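**Gruvach two-handed kit, set-up guide. Section 4: Folding clothes**

Read this section after you have charged both hand units and finished the grip check in Section 3. It covers folding on a bed or table, and it says plainly which parts of the job the Drallosex arm can take over at present and which parts still need a person.

## 4.1 What the machine can and cannot do yet

The Drallosex arm folds tea towels, pillowcases and plain T-shirts from a flat start. In our own trials it was given 502 items of mixed household washing, already laid out flat, and folded 477 of them well enough to put in a drawer. Most of the rest were tops with high collars, hoods or long sleeves.

Those figures are for clothes laid out by a person. When the same arm had to pick clothes out of a heap, it was much slower and often lifted two things at once. We do not recommend running it on a heap without someone standing by.

The arm does not sort by owner, turn sleeves the right way out or do up buttons. It will fold a shirt that is inside out and treat the job as done.

For these reasons the kit is supplied with two hand units. You fold with them yourself, and the software uses your sessions to set up the arm for the kinds of clothes you have at home.

> **Note:** The Listska base station must be switched on before you start. Sessions folded with the base station off are not saved.

## 4.2 Preparing the surface

1. Choose a bed or table with enough clear room for one long-sleeved top spread out in full. The rest of the washing can stay on the bed, provided it is kept to the sides.
2. Smooth the cover. Thick or looped blankets can be used, but the finger pads catch on them more easily than on a sheet. Lift each garment slightly before you pull it across.
3. Open the curtains or put the main light on. Strong light from one side is acceptable.
4. Take off loose bracelets and push long sleeves clear of the triggers.

> **Caution:** Do not use the hand units on clothes with pins, needles or open brooches in them. Damaged pads must be replaced before the next session.

## 4.3 Folding a session

Start with plain items and leave collars and thick ribbing until you are used to the grip.

1. Hold one unit in each hand, with a finger resting on the trigger. Press both triggers once. The base station beeps twice when it is ready.
2. Lay the first garment face down and pull the sleeves out to the sides.
3. Take one edge between the pads. Close the jaws slowly until the cloth stops slipping, then stop squeezing. A harder grip only leaves creases.
4. Bring the edge over to the middle and open the jaws fully before you move away. If you leave with them half open, the cloth comes with you.
5. Fold smaller items on top of a larger one if you are short of room. In the session below, a folded black garment lies on a black long-sleeved top, and one finger pad is pressing on an orange ribbed panel.
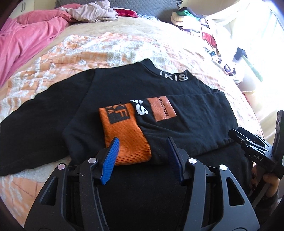 6. Hold the bundle down with one unit while you straighten the cloth with the other. Ribbed cloth is springy and tends to open again, so keep the pad on it for a moment after the fold is made.
7. Put the finished item to one side, away from the unfolded clothes.
8. Press both triggers together for two seconds to close the session. Wait for the single long beep before switching off.

> **Note:** Dark clothes on top of other dark clothes are the hardest case for the arm to learn from. It has trouble finding where one ends and the next begins. Fold them by all means, but include some lighter ones in the same week.

A session can hold up to 160 items. Most people stop well before that — the units are light, but your wrists will notice them. Two short sessions are as useful as one long one.

## 4.4 Handing over to the arm

The Wako app shows a green bar next to each type of garment when there are enough sessions for the arm to try it. Until the bar is green, the arm will refuse that type and leave it where it is.

1. Clear the hand units from the surface.
2. Lay out a single garment of a type with a green bar.
3. Stand outside the marked floor area and choose **Try one** in the app.
4. Check the fold. Choose **Keep** or **Reject**. If you reject it, the arm does not try again by itself.
5. After three kept folds in a row, **Run stack** becomes available for that type.

> **Caution:** Keep children and pets out of the room while **Run stack** is in use. The arm stops when it touches something solid, but it does not look for people before it moves.

## 4.5 Common faults

**Cloth slips out of the jaws.** Wipe both pads with a damp cloth and let them dry. Check that the ridges are not worn flat.

**One jaw closes later than the other.** Look for lint around the pivots. Remove it with the small brush and repeat the grip check in Section 3.

**No beep at the start.** The base station is off, or one unit is still paired with another station. Hold both triggers down until the light goes out, then pair again.

**Green bar disappears.** This happens after a run of rejected folds. Fold a few more items of that type by hand and the bar will come back.

Section 5 covers towels and bed linen, including fitted sheets, which the arm does not fold in this version.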